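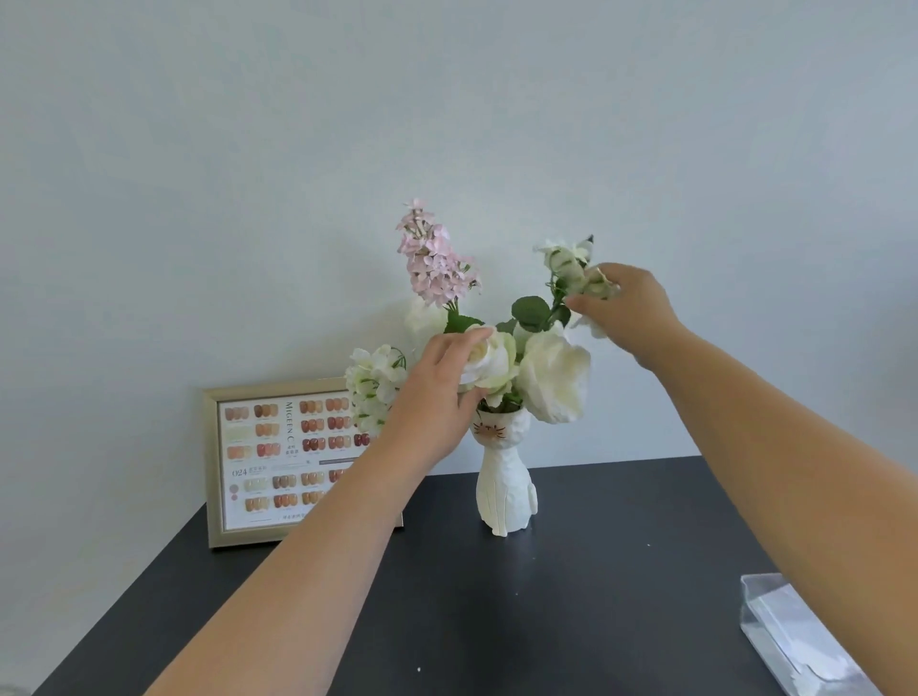 Artificial bouquet in a white cat-shaped vase.

Vurano Color Names

A word list of everyday color terms in retail copy, with one reference value per term. Maintained by Selorm Tetteh and Tane Ngata. Current release: July.

Contents

terms.csv: 126 terms, one per row
sources.csv: catalog entries each term was taken from
notes.txt: spelling decisions

Columns in terms.csv are term, family, hex, and status. Family is one of 7 fixed values. Status is either "stable" or "review". Files are UTF-8 with Unix line endings.

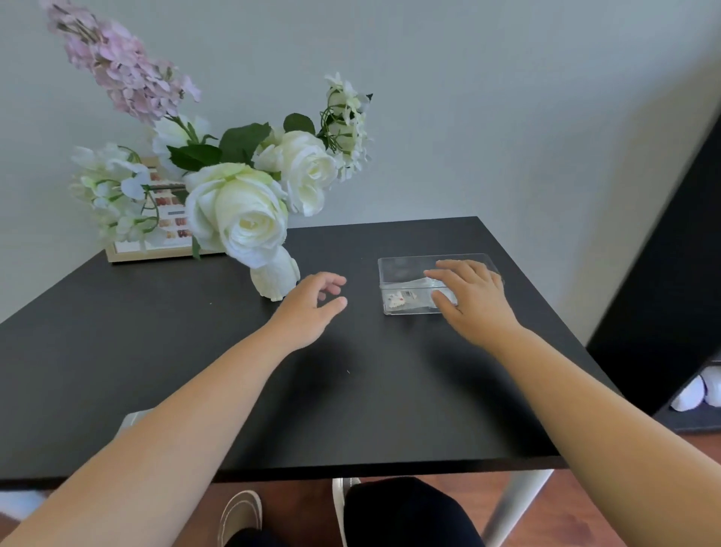 Clear rectangular plastic box on a black tabletop.

How terms were chosen

Product listings from the Cureo and Ofori catalogs were split into words and matched against a seed list. Each match was read by 2 annotators. Disagreements went to Tetteh. Trade names were dropped unless both catalogs used them. Compound terms ("brick red") are kept as one entry. 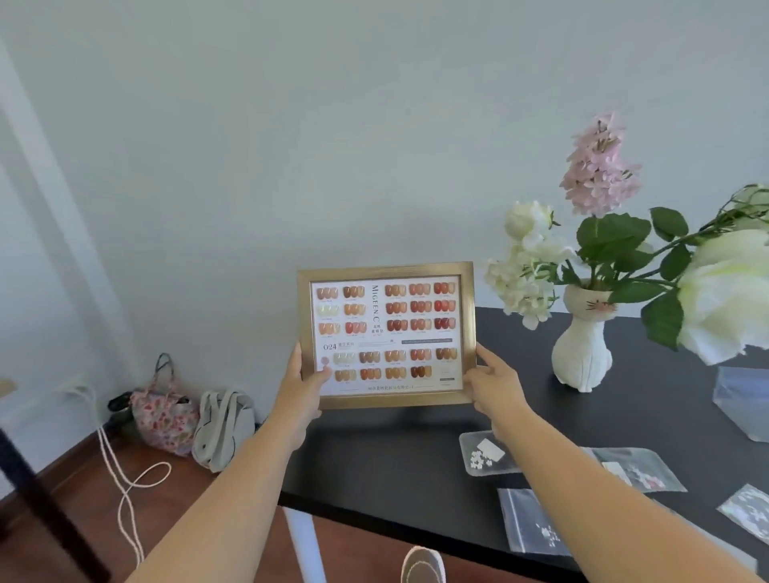
Nail-color chart 024, mostly warm shades.

Known limits

Warm shades are covered more densely than cool ones. "Terracotta" and "rust" overlap and remain in review. Hex values assume sRGB and should not be used for print matching. Listings under 300 characters were skipped, so short-form copy is underrepresented.

Changes

Merged "gray" and "grey" under "gray".
Removed the Drornura column; use sources.csv instead.

Send corrections to Ngata with the term and the row number.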